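Home | About Us | Minutes | Contact

Narnbridge Allotment and Garden Society
Minutes of the meeting held on 2 April 2020

1. Minutes of the January meeting
These were read and accepted with one correction. The water bill was 164 dollars and it was not yet paid at that time. It is paid now.

2. Water supply
The tap near the Karkisville road is leaking again. The meeting agreed to order a new valve from McAlister and to close this tap until the valve is fitted. Members with plots on that side should use the tap by the gate. A second rain tank was discussed, but the price is nearly 300 dollars and no decision was made.

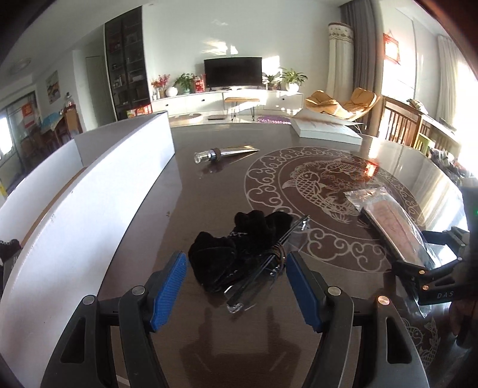 3. Spring seed exchange
The exchange will be done by post this year. Members should put their seeds in paper envelopes, with the name of the plant and the year of collecting written in pencil. It was asked how the envelopes should be laid out for sorting, and a round table like the dark one with the white carp and cloud pattern was thought to be large enough, if the bean seeds are kept apart. Beans from Brelau are wanted again by several members - last year there were too few of them. Tomato seeds should be sent first, as it is already late for sowing.

4. Compost
The delivery of compost was smaller than ordered. The secretary will write to the supplier and ask for the missing 4 bags. Until they come, each plot may take one bag only. 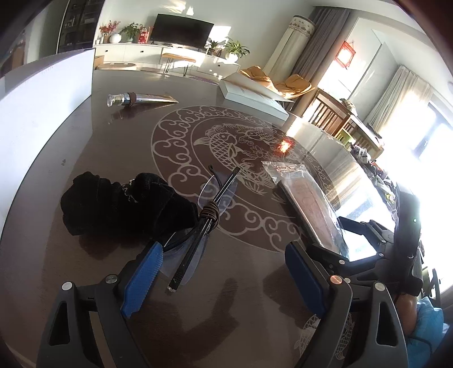
The old compost heap behind the shed should be turned before the warm weather. Cooked food must not be put on it. This rule is on the notice board, but the notice is faded and will be written again in larger letters.

5. Money
The society has 2,000 dollars in the account. Plot rents stay the same for this year. Members who have difficulty to pay now can ask for more time, and the request will be kept private.

6. Other business
A member asked if the path between the lower plots can be made wider. It was agreed to look at the path first and to speak about it at the next meeting. The date will be sent by letter.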